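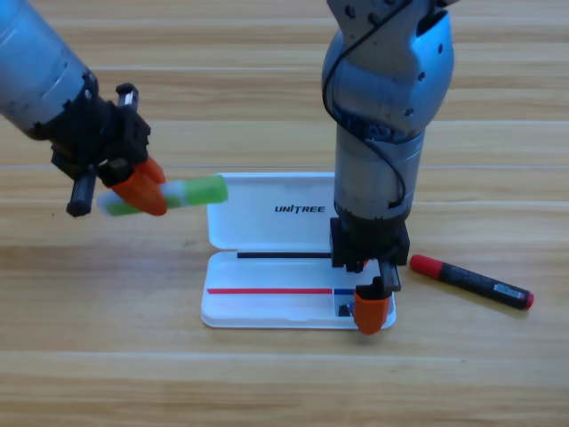
Adhesives and inks held in district supply rooms are issued by date received, oldest stock first, under the storage rules that took effect in March. The rules apply to any product with a water or solvent base that can dry out in storage. A glue stick, like the one at the white plastic case, falls in group A and is kept upright with the cap closed. Liquid glue is also in group A. Paste in tubs has moved to group B and must be dated again when the seal is broken. Shelf temperature is logged at opening and closing, and the log sheet stays with the stock when it moves between rooms.

The stock check at the Bugti store covered 736 sealed cartons. Of these, 481 carried a readable date code. The rest have been placed on hold until Horácio Pacheco can match them against delivery notes. Cartons on hold may not be split, and single items from them may not be used to fill short orders.
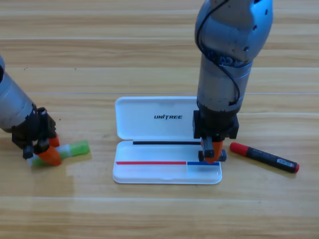
WAKELL, 22/05/2020. Markers are now listed separately from pens in the Hirora stock system. Water-based markers, capped, are stored flat. The lime-green cap of a marker such as the green-and-white one on the table is not a stock code, and entries should use the printed item number from the carton. Color may be added in the notes field.

Sidra Dhanial has reissued the return form with two changes: the reason code is required, and the storage group goes in box 5. Old forms will be accepted until present pads are used up. Questions on group B items go to Arsalan Virk at the Wakell store.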